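4 min read

Catriona Cowie had her coat on when I got to Pundden, Thursday, just after four. She took it off again to talk about the left arm.

"It didn't let go," she said. "That's the whole fault. You tell it open, it says open, and the fingers stay shut."

The log from Haldane, the older of the two rigs, has 1,887 picks on it since June. The jam showed up at pick 216, then went quiet, then came back. Twice it pulled against the other arm with a toy between them. Second time a wrist bracket cracked and a peice went past her ear.

"I was leaning in. My fault. You get used to them."
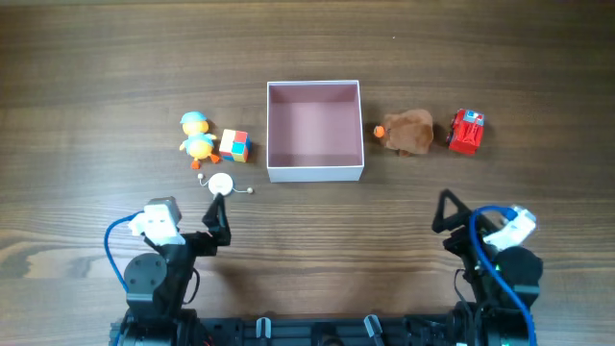 Toy sorting at Pundden, both arms on the bench.

The job is dull on purpose. Toys into the box, toys out again. Cowie blames the position reading on the finger motor: it drifts, the controller beleives the number, no alarm. A replacement motor from Mellport did the same thing inside a day.

So, new rules. Power off before hands go in. Glasses on. The stop button moved to the front of the bench, where she can hit it with an elbow.

And the software fix? "Kindirdale have the logs. I ring them most mornings." She was already looking for her keys.

12 shares | 3 comments
Contact us | Back to top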